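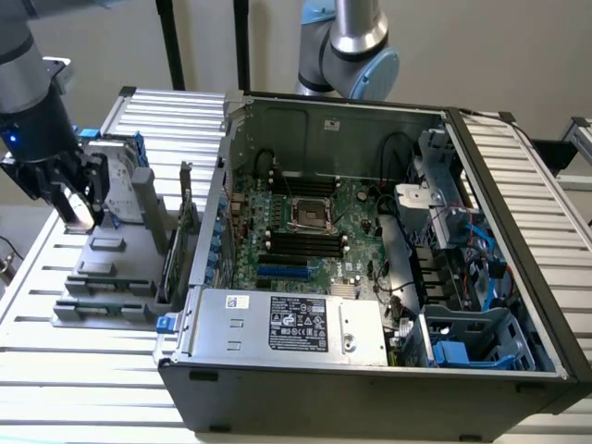

Should a small office replace its computers every few years? Only when they can no longer do the work, and in most offices that day comes much later than the supplier tells you.

16 March 2020
By a reader in Burnilthorpe

I have kept the accounts of small firms for a long time, first in Nikberg and now here, and I have seen many good computers carried out to a van. They were clean and they started every morning. The reason for their departure was written in a contract, and the contract said that their time was finished.

I think this is a bad habit, and I would like to explain why, although I am not a technical person.

The first thing is money. In the firm where I work now, called Barrera, we sell fittings for bathrooms. Last year we received an offer to change all 11 computers in the office. The price for each was over £500, without the screens. I asked what would become better for us. The answer was that everything would be faster. But our invoices are not slow. What is slow is the customer who does not pay them, and no new machine will help with this.

We paid for more memory and new drives instead, and a local shop did the work in two afternoons. The bill was less than £200 for each computer. My colleagues were suspicious at first. One of them had already chosen a place on her desk for the new one, and I believe she has still not forgiven me.

The second thing is what we teach ourselves. When I was a child, in my family you opened a radio before you decided that it was dead. Maybe you could not repair it, but you had looked. Today many people are afraid to take one screw out of something which they have bought with their own money. Some makers encourage this fear. They use glue where a screw would be enough, and they put a sticker that threatens you with the loss of your guarantee.

A desktop computer is still one of the more generous objects in this matter. The side comes off, the parts have their own places, and a person with patience can change one of them and leave the others in peace. I wish that my telephone was made like this.
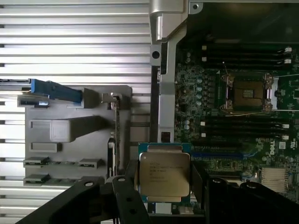
An Intel Xeon processor, held upright over a server motherboard.

I must be fair to the other side. An old system which receives no more security updates should not be connected to the internet, and I would not argue with anybody about this. Very old machines can also use a lot of electricity for the little work they do. And a hospital cannot wait two afternoons for a shop.

But most of us are not a hospital. We write letters and we fill in tables. For such work I would ask every supplier to put a second price in the offer, the price of keeping what we have. Kidik, the firm that made us the offer, did this when I insisted, and it took them only one more page. It was a polite page, too. I only think that we should not have to insist.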